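Can I keep mussels on a rope off my own dock?

Posted by tapley_tidewater, 7 May 2018

Okay so I'm brand new to this and I'm hoping somebody can set me straight. We bought a little place on the inlet near Maltevby last October and it came with a dock, nothing fancy, but there's 22 feet of water off the end of it at high tide. The pilings are covered in mussels already, which got me thinking. I'd like to hang a few ropes off the end and grow enough for my family to eat. No selling, no farmers market, just supper!

What I can't work out is whether the ropes will do anything by themselves or if I have to buy seed. A guy at the boat ramp told me to just hang old rope and wait. The Druvholm catalog sells seeded line, but the smallest spool is 426 feet and I'd need a tiny piece of that. I also can't tell if I need a permit when it's my own dock. The town website sent me in circles and I gave up after supper.

One more thing, we get ducks. Lots of ducks (the diving kind). Are they going to clean me out?

saltmarsh_sal

Fun project, I've had ropes off my float for a few seasons now and I love it. You don't need to buy seed if your pilings are already covered. Hang your rope in spring before the larvae settle, and use something fuzzy. Slick new poly line is lousy for this. I use Dramex, the hairy brown stuff, and I fray it up a bit more with a wire brush before it goes in. By late summer you should see what looks like black pepper all over it, and those are your babies.
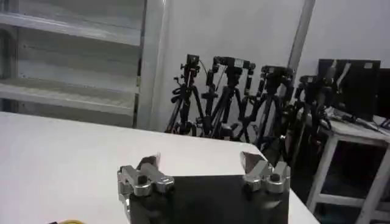
Once they're about the size of your thumbnail you'll want to thin them out, or the whole clump gets so heavy that it slides right off the rope (ask me how I know). I strip them by hand into a bucket, then stuff them into cotton mesh sock with a fresh rope down the middle. They grab hold of the new rope in a couple of days and the cotton rots away. Leave a good foot between ropes so they don't tangle in a blow, and keep the bottom ends up off the mud, because crabs and starfish will climb anything that touches.

Ducks, yes, they'll find you. Eiders can empty a rope in an afternoon. I hang a skirt of old netting around the whole bunch from fall through spring and check it often so nothing gets caught in it. Figure on up to 2 years before you've got real eating size, depending on how cold your water stays.

bigwake77

just eat the ones on the pilings lol

inlet_rat

Please don't eat the ones on the pilings. If that dock is old, the wood is probably treated, and I wouldn't want to eat anything that spent its life glued to it. Same reason I'd hang the ropes out from the end on a pole and not right up against the posts.

On the permit, owning the dock doesn't mean you own the water under it. Where I am, even a family-size setup needs a permit from the state, and it was a short form and a small fee. Call the shellfish office, skip the town. While you've got them on the phone, ask how your inlet is classified. If it's closed to harvest, that's the end of it for eating, and it doesn't matter that you grew them yourself. Cooking won't fix red tide toxin either, so get the number for the closure hotline and call it every time you pick.

The mesh sock that Sal mentioned comes in short lengths if you ask at a bait shop. Mine cut me a piece off the roll.

tapley_tidewater

Thank you both, this is so helpful!! I had no clue about the treated wood. Calling the shellfish office on my lunch break tomorrow, and I'll hold off on buying rope until I hear what they say about our inlet.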